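One Pot, One Bowl, 637 Square Feet

Abhishek Solanki gave up on a full kitchen in June, when he moved into 637 square feet above a print shop. The stove he left behind had 2 ovens. The new place has a counter, a sink and an outlet he trusts.

Most of his dinners now come out of an electric cooker. He tried a Juniven first and found the pot too tall to stir without splashing the wall. He wanted something low, with a lid he could see through and one dial.
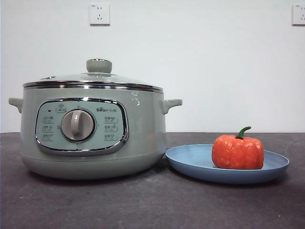 Rice goes in at six, and the vegetables follow when the windows start to fog. Solanki, who edits recipes for the newsletter Pullstead, says small cookers suit people who cook the same five meals. He is one of them.

"I had a drawer of gadgets from Grodik," he says. "I sold the lot for 40 dollars and bought a bowl."

The bowl is glass, and it does most of the other work: salads, washing lentils, holding odds and ends while he clears the counter. He likes a wide one with a heavy rim. Plastic picked up the smell of onions, and a steel bowl from Hanrahan rang every time he set a spoon in it.

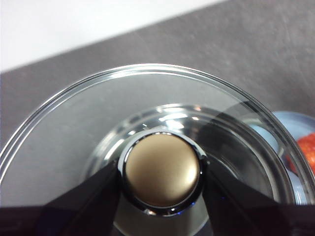

A small gold-topped piece at the clear glass bowl.

His rule for the counter is that anything left out has to be used daily. The toaster went to his sister. The kettle is still under discussion.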